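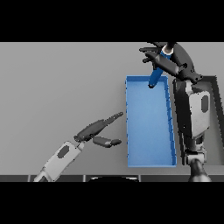 浅い青色のトレー。縁の低いものは中身の確認が容易です。

貸出備品の返却手順について

モルトウッド生涯学習センターでは、工作室および調理室の備品を団体利用者に貸し出しています。本ページでは、使用後の備品を返却する際の手順をご案内します。初めて利用される団体の方は、利用日の前に一度お読みください。

1 返却の準備
利用終了時刻の三十分前を目安に作業を終え、備品を作業台に集めてください。貸出票の控えに記載された品名と現物を照合し、不足がある場合は室内を確認したうえで窓口に申し出てください。附属の小物は本体と分けずに返却します。

2 清掃
刃物および計量器具は、乾いた布で汚れを拭き取ってください。接着剤が付着した場合は無理に削らず、そのままの状態で窓口にお持ちください。調理器具は中性洗剤で洗浄し、十分に水気を切ります。清掃用の布は各室の流し台下に備えてあります。 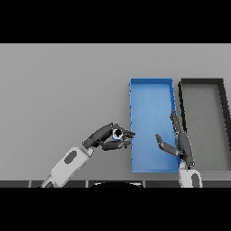 返却品は、点検を要するものと要しないものに区分します。破損、欠品、動作の不具合が認められた品は、貸出票の備考欄にその内容を記入し、ほかの品と混在させないでください。区分には、ふたのない長方形のトレーを二つ横に並べて用いると便利です。片方を青色のものとするなど、団体内であらかじめ用途を取り決めておいてください。区分が終わりましたら、貸出票の控えを添えて一階の窓口へお持ちください。

3 窓口での確認
職員が備品管理システム「オリア」に登録された番号と現物を照合します。番号は本体の底面または柄の部分に貼付しています。ラベルがはがれている場合は、その旨をお知らせください。現在の登録数は1284点で、このうち326点が調理室の備品です。確認には数分を要しますので、窓口が混み合う時間帯は余裕をもってお越しください。

4 時間外の返却
窓口の受付終了後は、西側通用口の返却棚をご利用いただけます。ただし、刃物、電動工具およびガラス製品は対象外とし、翌開館日の正午までに窓口へ直接返却してください。返却棚を利用した場合は、備え付けの用紙に団体名と連絡先を記入してください。

5 破損および紛失
通常の使用による損耗については、費用の負担を求めません。紛失の場合は、窓口で所定の届出書を提出していただきます。用紙は窓口のほか、工作室の入口にも置いています。

なお、毎年11月は備品の一斉点検を行うため、一部の品の貸出を休止します。休止する品の一覧は館内に掲示します。

2022年7月1日改定
モルトウッド生涯学習センター 備品担当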